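Zeltance tablet price log

Asking prices for tablets and styluses, copied from shop pages run by Hullora and Kundau. 550 rows, one per listing, last topped up in October.

Treat "education price" with suspicion. In 81 rows it matches the ordinary price to the penny, and the shops still call it a saving.
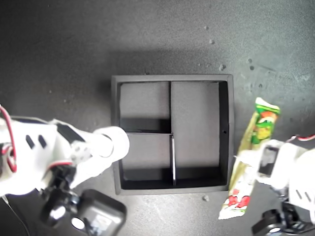

Known problems

Storage sizes are as the seller gave them. I doubt several. Stylus bundles are flagged by hand, and 8 are still blank.

"Was" prices are kept in their own column. I wouldn't build a chart on them.

Licence

Free to reuse. Please name the Zeltance log.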